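Living with a hired humanoid: tips from a month of Skendeck

Household Notes, December 18, 2023

Skendeck is the tidying service from Munasinghe that sends a two-legged robot to your home or small office, has it put rooms to rights, and bills you monthly for the privilege. I signed up in November for the home office and the laundry end of the flat. The monthly plan was 38 pounds a visit with a minimum of two visits, which I mention early so that anyone who wants to can go and buy a broom.

It does do things. It pushes chairs in, picks up dropped socks, wipes a desk if you hand it the cloth, and can be trusted with the door of a washing machine once it has been shown which one. It also takes its time. If you have ever watched a heron decide about a fish you will have the pace of it. What follows is what I learnt about getting your money's worth, in no order except the one I learnt it in.

Clear the floor first
Yes, I know. You are paying for something to clear the floor. But the Skendeck wants a lane to walk in, and it regards a bath mat as a mountain range. Take up rugs, roll them, put them behind a door. Phone chargers are the worst, so pull them out at the wall and leave them on a shelf. I forgot the one by the bed and we lost half of the first visit to it.

Shoes can stay if they're against the skirting. Slippers can't, for reasons Munasinghe's support line was unable to give me.

Chairs on castors
The booking form asks what sort of chairs you have and I thought this was nosiness. A kitchen chair stays where it is while a robot takes hold of it. An office chair on castors sails off at the first touch, and the Skendeck then goes after it at the speed described above. Ask for the two-handed setting when you book, under "Furniture that moves". Also drop the seat and lower the armrests if yours go down, or the chair will be driven at the edge of the desk until one of them gives in. Mine has a small dent. The desk, I mean.

If your chair has a jacket on the back, take it off. If it has a cat on it, rebook.

Standing desks
Set the height before the visit and leave it alone. The robot learns the desk on its first walk round the room, and if you then raise the thing to answer an email it will go on wiping where the top used to be. Seventy-odd centimetres is the usual sitting height and seemed to suit it. Take off anything that rolls: pens, batteries, glue sticks, satsumas.

Mugs should be emptied. The robot will carry a full one perfectly well, and then put it down on its side.

Laundry
Best value of the lot, with conditions. Front loaders only, and leave the door ajar, as the little catch on mine defeated it twice. Sort the wash yourself. It can tell a towel from a shirt, but it puts great faith in colour and my grey pillowcases went in with the gym kit. Don't let it near the detergent drawer unless you like foam.

If the dryer sits on top of the washer, tell them at booking. Mine does, and the first day was spent loading dry sheets into the wrong one.

Doors and handles
Lever handles are fine. Round knobs are hopeless. Wedge open any door you want it to go through and shut any you don't. A paper sign taped up saying NO works on my nephew and has no effect on the Skendeck.

Wiping down
Wring the cloth out properly before handing it over. It holds whatever it is given with the same grip, and a sopping cloth becomes a puddle halfway across the room. Plain water for painted furniture, a drop of washing-up liquid for the kitchen worktop. Fold the cloth in four, and swap it yourself when it's grubby, or the dirt will simply be introduced to a new surface.

Floors
Tape down any laminate that's lifting and sweep up grit. Old varnish that has started to flake will get no better under a pair of metal feet, so put an offcut of hardboard over the bad patch and tell the fitter it's there. He'll want to add it to the map.

What it costs in the end
Two visits, plus the setting-up fee of 60 pounds, which was in the small print and in a pale grey typeface. You can also buy the year outright for 1286. I did the sum on the back of their leaflet and decided I could go on picking up my own socks.

The rival is Zandow, who send a wheeled thing with one arm. My sister in Nustthorpe has it. It's quicker and cheaper and it can't do the stairs, but then she lives in a bungalow. For a single-floor place with good wide doorways I'd try that first. For anywhere with a step, or if you badly want your chair pushed in by something with fingers, Skendeck is the better buy, and the support people do ring back.

Last tip: do a proper tidy the night before. Everything goes much faster.

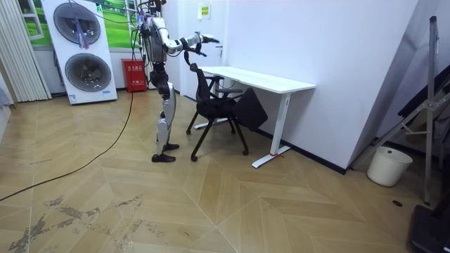 Ragnvald Sjögren writes: We kept ours on for a second month and I'd disagree about the mugs, it sets them down upright if you choose "Crockery" and not "General items". Agree on castors though. I ended up putting rubber cups under ours for the visits, the sort meant for piano legs, and the chair has stayed put since. Does anyone know if the setting-up fee is charged again when you move house?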